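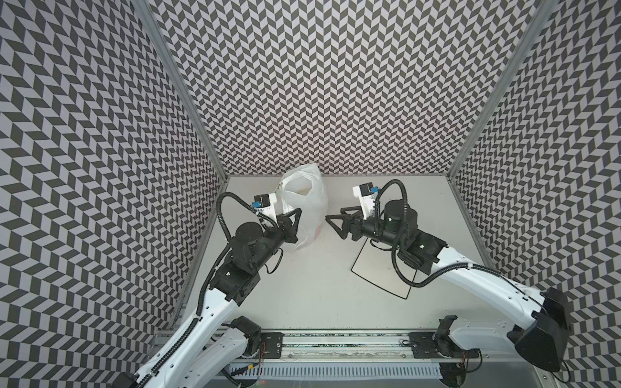 The Watkins Solid Waste District visited the Praler film recovery plant in Celtville in April as part of its review of household plastic collection. Film is not accepted in the District's curbside carts, and residents are asked to return it to the drop-off bins at participating stores. Compliance is uneven. A white plastic bag such as the one standing at the back of the table is still among the items most often pulled from the mixed recycling line, where it wraps around the shafts of the sorting screens and must be cut away by hand. The District wished to see what becomes of this material when it is kept separate.

The delegation arrived at 9 a.m. and received a safety briefing in the main office. Plant staff then led the group through the receiving hall, where bales are weighed, opened and checked for moisture. A load may be refused if paper labels, food or rigid plastic exceed 3 percent of its weight. Staff reported that receipts, left in the bottom of shopping bags, cause more refusals than any other item.
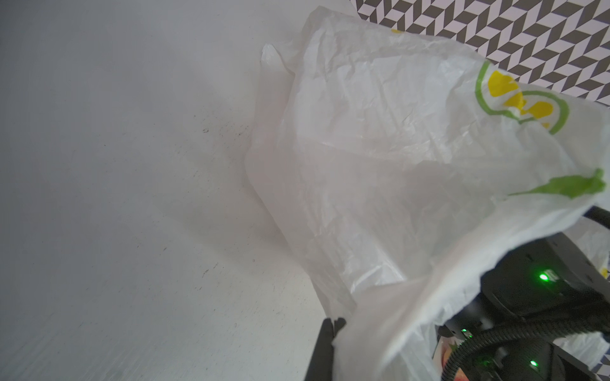

Bales that pass inspection move to the shredder and then to two wash tanks. Film floats, while grit and most other plastics sink and are drawn off from the bottom. The wash water is filtered and returned to the tanks, and the sludge goes to landfill. Members of the delegation asked about the cost of drying, which the plant described as its largest energy expense. Clear and colored film are processed on different days. Printed bags are run with the colored material, and the resulting pellets are sold mainly for trash bags and drainage pipe.

The plant currently receives 300 bales a month. Contracts with suppliers are reviewed every spring, and the Brolden transfer station has applied to be added to the list. 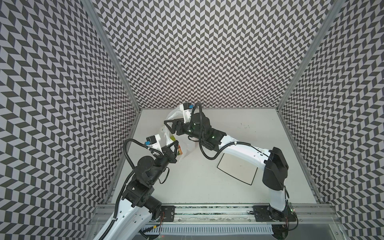
One member of the delegation questioned whether store bins could supply film clean enough for the plant, noting that those in the east of the District are often used for general trash, and asked that any agreement allow for a trial period. Plant staff agreed that this was reasonable and stated that new suppliers usually begin with 20 bales, inspected individually, before a price is set.

The visit closed with a discussion of public information. The District's current leaflet tells residents to return "clean bags" but does not say that they must be empty.

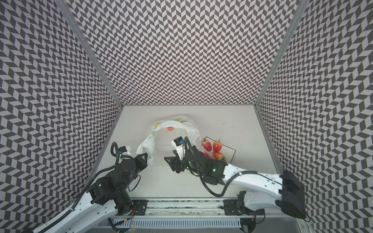
White plastic bag with yellow and green print and a small orange-red object inside.

Revised wording for the leaflet will be presented at the next regular meeting, together with a cost estimate for hauling film from Brolden to Celtville. Residents may submit comments at the District office on any Wednesday before noon.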